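Unit 7: Care of the hand-held grippers
Konanbridge course notes, maintenance of the Hemetti cell

The Hemetti cell learns its pick-and-place work from recordings made with a pair of hand-held grippers. If a gripper is out of order the recording is no good, and the fault often shows only when the arm tries to repeat the task. The checks below are done before each session.

Fingers. Open and close each gripper fully, 13 times. Both fingers should move together and meet at the tips. Look at the lining for splits and wipe it with a damp cloth.

Marker cubes. The tracking depends on the printed squares. Clean the faces with a dry cloth only. A scratched or lifting face means a new cube, and a new calibration in Dellent.

Test task. Put a small object in an open box, reach in with one gripper, close on the object and lift it clear. Keep the other gripper up and away from the box. Do the same with the other hand.

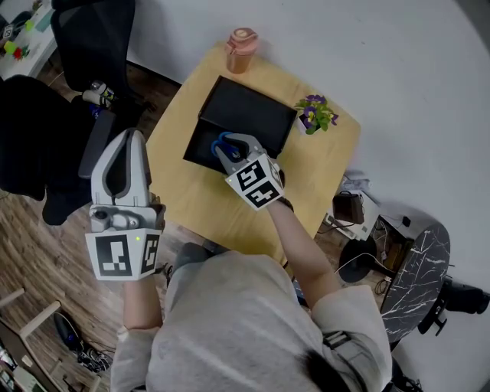 Hollenstein asked whether the cubes could be left on between sessions, as taking them off seemed to do more harm than good. They can, and the older sheet that says otherwise should be thrown away. Remove a cube only to replace it.

Play back the test in Dellent. If tracking drops out more than 3 times, clean the cubes and repeat. If it still drops out, tag the gripper and use the spare pair.

Enter the result in the log under code 199, with the gripper number and your initials.

Reading for October: Unit 8, calibration.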